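The Long Reply

The Long Reply is a novel in letters by the Welsh-born writer Nest Prosser. It follows two people who begin writing to each other over a disputed library fine and keep going long after the fine has been forgiven, forgotten and, in one chapter, paid by mistake. The book runs to 252 pages, a good many of which are taken up with apologies for not having written sooner.

It was the first title issued by Willems, a small press in the town of Tedham, and remains the one most people mean when they say they have read something from Willems. The first printing was 3,000 copies. The publisher had planned on fewer, but misread the printer's form, and the extra boxes spent their first winter in a hallway.

Background

Prosser had written two earlier novels, both told in the third person by a narrator who knew everything and was in no hurry to share it. Neither sold well. In an afterword added to the second edition, she says that she turned to letters because she was tired of describing rooms. "People who write letters do not describe the room they are sitting in," she notes, "unless they are in prison or on vacation."

She worked on the book for six years, the first two of them on a version with five letter writers. Three were removed. One of these, a retired harbor pilot, survives as a signature on a birthday card in the fourth part, and has attracted a small amount of fan mail of his own.

The setting, Norkthorpe, is a made-up seaside town with a pier, a closed theater and a branch library that opens on a schedule the reader never fully works out. Prosser has turned down all requests to say which real town it is based on. Several have claimed the honor anyway, which is brave of them, given what the book says about the food.

Plot summary

The novel opens with a form letter. The Norkthorpe branch library informs a Mr. Zolletti that he owes a fine on a book about canal locks. Mr. Zolletti, a widowed piano tuner, replies that he has never borrowed a book about canal locks, has no interest in canal locks, and would like to know who at the library thinks otherwise. The reply is four pages long. It comes back answered by Dilys, a library clerk on temporary contract, who was told to ignore it.

Through the first part, the letters stay more or less on the subject. Dilys sets out the library's rules. Zolletti objects to them, singly and then in groups. By the end of the first spring they have agreed that the fine was an error and that neither of them wishes to be the one to stop writing.

The second part covers a year in which very little takes place. Dilys's contract is renewed twice and then not. Zolletti loses a long-standing customer, a church, to an electric keyboard. They compare soups. Readers who give up on the book tend to do so at the soups.

In the third part, Dilys moves inland for work and the letters grow shorter and less regular. Zolletti, who has been truthful to the point of rudeness until now, starts to lie. He tells her that he has taken up swimming and been asked to tune the piano for the reopening of the Norkthorpe theater. The theater is not reopening. The reader learns this from a planning notice that Dilys encloses without comment, and which Zolletti, in his next letter, does not mention either.

The fourth part consists of eight letters, three of which cross in the mail. Because they are printed in the order they were written, and not the order they were received, each correspondent seems for several pages to be answering somebody else. The canal book turns up. The two agree to meet at the library on its last day before closing for repairs, and the novel ends with a letter from Dilys saying which train she will take. Whether she took it has been the subject of more discussion than the author seems to have expected or enjoyed.

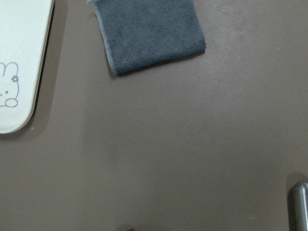
A white board with a bunny drawing and a folded gray cloth on a brown table

Characters

Mr. Zolletti is 60 when the book begins and mentions it often. His first name is never given. He signs himself "Zolletti" to the library, "Z." to Dilys once they are on good terms, and "Yours, as before" during the months when he is lying. He is vain about his hearing and his handwriting, the second of which other characters describe as unreadable. He is also generous, though he would rather be thought difficult, and goes to some trouble to be.

Dilys is in her late twenties and writes the shorter letters. Early reviewers tended to treat her as the sensible one, and it takes a second reading to notice how little she gives away. She never names the man she lives with in the second part, and he leaves the book between two letters with nothing to mark it except that she stops writing "we."

Mrs. Ormerod, the branch librarian, appears only in official notices. These become steadily less official. Her last, pinned to the library door and copied out in full by Zolletti, is a page and a half on the subject of wet umbrellas and is generally agreed to be the funniest thing in the novel.

The harbor pilot does not appear, as noted above, but signs the card.

Style and structure

The whole of the book is made up of documents: letters, postcards, library notices, one invoice and the planning notice. There is no narrator and no editor's preface explaining where the papers were found, a courtesy that novels in letters used to think they owed the reader. Letters carry the day and the month but no year. Attempts to fix the period from the price of stamps have failed, as Prosser changed the price of stamps between editions.

The two voices are kept apart mainly by sentence length. Zolletti runs on, doubles back, and closes brackets he has not opened. Dilys writes in short statements and puts what matters in the second-to-last line, just above some remark on the weather. Once readers learn to look there, the third part becomes harder going, and better.

Jokes in the book are rarely signaled. The canal locks are a fair case. What starts as a clerical error goes on to supply Zolletti with most of his figures of speech, and by the fourth part he is explaining grief in terms of water levels, having plainly read the book he still says he never borrowed.

Themes

Most discussion of the novel has centered on honesty. The two writers are at their most open when they are strangers arguing over a small sum of money, and become careful only once they have something to lose. Prosser does not press the point. She leaves it lying around, like the umbrella in Mrs. Ormerod's notice, for people to trip on.

The slowness of the mail is the other main concern. A question asked in March may be answered in May, by which time the person who asked has become a bit embarrassed by it. Some readers have taken this as a complaint about faster ways of keeping in touch. The novel has a telephone in it, however, and both characters own one. They use it once, offstage, and each later writes to apologize for how it went.

A smaller but stubborn line of reading treats the book as being about money: fines, contracts, the church's keyboard, the invoice. Supporters of this view point out that every part opens with somebody owing somebody else. Opponents point out that this is true of most novels and most weeks.

Reception

Early notices were few and polite. One regional paper called it "a quiet book," which the publisher put on the back cover and later took off. Sales picked up in the second year, mostly through reading groups, where the ending proved useful for filling the last half hour.

Criticism has mainly been aimed at the second part. Even friendly reviewers found the soups long. Prosser answered this in the second edition by adding a soup. Others have argued that Zolletti's lies come on too suddenly, and that a man who spent four pages disputing a fine would not give up on the facts so easily. The usual reply is that he disputes the fine with such energy because he is guilty of it – the canal book is found behind his own piano.

Editions

The first edition was a paperback in a plain gray cover. The second, reset throughout, restored two postcards left out of the first in error and added the afterword and the soup. In this edition the planning notice is printed sideways to fit the page, and copies are regularly returned to bookstores as faulty.

A large-print edition followed. It is the only one to include a list of the letters with their dates of posting and arrival, prepared by Prosser from her own notes. Two of the arrival dates come before the dates of posting. She has let them stand.

Adaptations

A two-voice stage reading has been put on in Tedham several times, with the actors at separate desks. Mrs. Ormerod's notices are read by whoever is working the door. Plans for a full-length play were dropped when it was found that audiences expected the two to meet at the end, and became restless when the lights went down on a train time.

See also

Epistolary novel
Unreliable narrator
Piano tuning in fiction
Overdue books

This page was last edited on 2026-06-29.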